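Sep 15, 2026

Clultarville Weighs Leaving the Pirkach Customs Area

24 shares | 3 comments

The Pirkach customs area lets goods cross five borders on one declaration. Clultarville, its smallest member, must tell the joint secretariat in October whether it will stay for another term.

The dispute is over how revenue is split. Duties are collected at the point of entry, and 78 percent of them are taken at the port of Starkonel. The port keeps a handling share before the rest is divided by population. Clultarville has no port and few people, so it loses under both rules.

Its government has asked for a formula based on where goods are finally sold. Starkonel objects that sales records are kept differently in each territory — two of them still file on paper — and that any new formula would need a common register first.

A compromise drafted at Mudaliar would phase in the change over five years. It runs to 19 articles, most of them on auditing. Article 6 caps the handling share but leaves the figure blank.

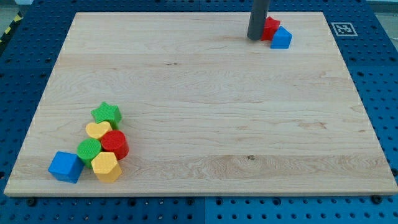
Withdrawal would take effect one year after notice. Trucks would then need a second declaration at the Clultarville line, where the inspection shed has one lane. The secretariat has not said who would pay for another.

Related
Mudaliar Draft: The Auditing Articles
Starkonel Port Fees Frozen Until Spring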